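Speaker notes: Planning grasps when the counter fights back
Wondimu Wolde, July 28, 2025

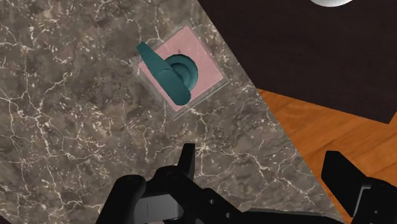

Wrist view in sim: teal object on the pink square, gripper open over the marble.

OK, start slow here, let people look at it for a second. Then ask who'd trust their segmentation on that stone. (Pause. Somebody always laughs.)

All those white veins! Our edge detector loved them. Back in May it was handing the planner grasp candidates on bare marble, and the planner said sure, sounds great, and went for it. So I spent two weeks in Buvar, our perception stack, randomizing countertop textures. We rendered around 2000 of them and kept 690 for training.

Next bit is the handle. It's long and it slants, so the yaw you pick matters a lot. Magalhães, that's the planner, used to score each grasp once and commit. Now it rescores on every new wrist frame, and I'll show the config for that in the terminal. Don't scroll too fast like I did at rehearsal.

Mention that depth is still off near the round part with the rings. I don't have a fix yet, so if anybody does, please come find me!

Then switch to the Zenex logs and take questions while they load.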